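The simulator was built before the policy, and it took longer

The group behind Estix spent most of a year on a simulator before it trained anything worth reporting. Its lead researcher, who asked to be quoted by role, says that was the plan from the start.

"We wanted to know how much a robot could learn about levers and handles without touching a real one," she says. "For that you need a lot of tries, and you need to trust them."

Estix is a method for teaching a robot arm to work small fixtures: levers, spouts, cranks, pump handles. Most earlier systems in the lab learned one policy per object. Estix learns a single policy and gives it a short estimate of how the part in its grip is allowed to move, which is updated as the arm pulls. If the part resists in one direction, the estimate shifts and the next motion follows.

The training all happens in simulation, in a package the group calls Dadelwood. It generates fixtures by changing the length of a handle, the place where it joins the body, the stiffness of the joint and the weight of the base. The final training set had 2067 of them. A separate group of 154 was held back for testing.

"People ask why the second number is so odd," the lead researcher says. "We made a larger test set and then threw out the ones where the joint was broken. Some handles went straight through the base. You can't grade a robot on that."

The broken fixtures cost the group a good part of the spring. An early version of the policy scored very well, and a graduate student on the project went through the recordings to find out why. The arm had learned to press the fingertips into thin handles until the physics engine pushed the part away at high speed. That counted as opening it.

"It was a good score for the wrong thing," the student says. "I rewrote the contact settings and the score dropped by half. Then we started over from there."

The group now limits how hard the fingers can close and ends a trial if the base tips or slides too far. Both rules are plain, the student says, and both should have been there on the first day.

Estix was compared with two other methods. One was Restetti, an older planner from the same lab that needs a full model of the object before it moves. The other was a version of Estix with the motion estimate taken out. Each got 500 trials on the held-back fixtures. Restetti did best when its model was exact and fell off quickly when the handle length was even slightly wrong. The version without the estimate could usually get hold of a handle but often pulled it the wrong way and kept pulling.

Full Estix came out ahead on everything except very short handles. The lead researcher puts that down to the grip. "On a short lever the fingers take up most of the length," she says. "There's not much left to feel the turn with."

Thin handles turned out to be less of a problem than the group expected – at least when the arm took hold near the end, where a small force does more. 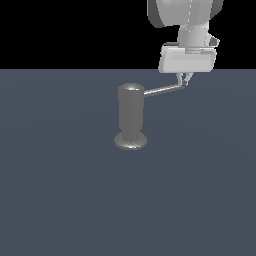 What does the arm do if its first guess about the motion is wrong?

"It stops pulling that way and tries another," the lead researcher says. "The first pull is small on purpose. The policy looks at how far the fingertips moved compared with how far they were told to move, and it changes the estimate. Usually the second or third pull is right. If it still has nothing after that, it lets go and takes a new grip."

Letting go was added late. Before that, a bad grip meant a failed trial, and the arm would spend the rest of its time tugging at a part it could never turn.

The work on real hardware is at an early stage. It is being done in Kushnir, the lab's smaller test room, on a bench with a handful of fixtures bought from a plumbing supplier. The group is not giving out success rates yet. The student says real joints stick at the start and then come loose all at once, and the simulator does not copy this well.

"Dadelwood has friction, but it's too even," he says. "A real faucet lever has a bit of grit in it. I've been adding that in, one joint type at a time."

The group plans to release the fixture generator first and the trained policy later. The generator needs documentation, and the lead researcher wants the list of removed test fixtures to go out with it, along with a note on what was wrong with each one. The student is writing the notes now and expects to be done in July.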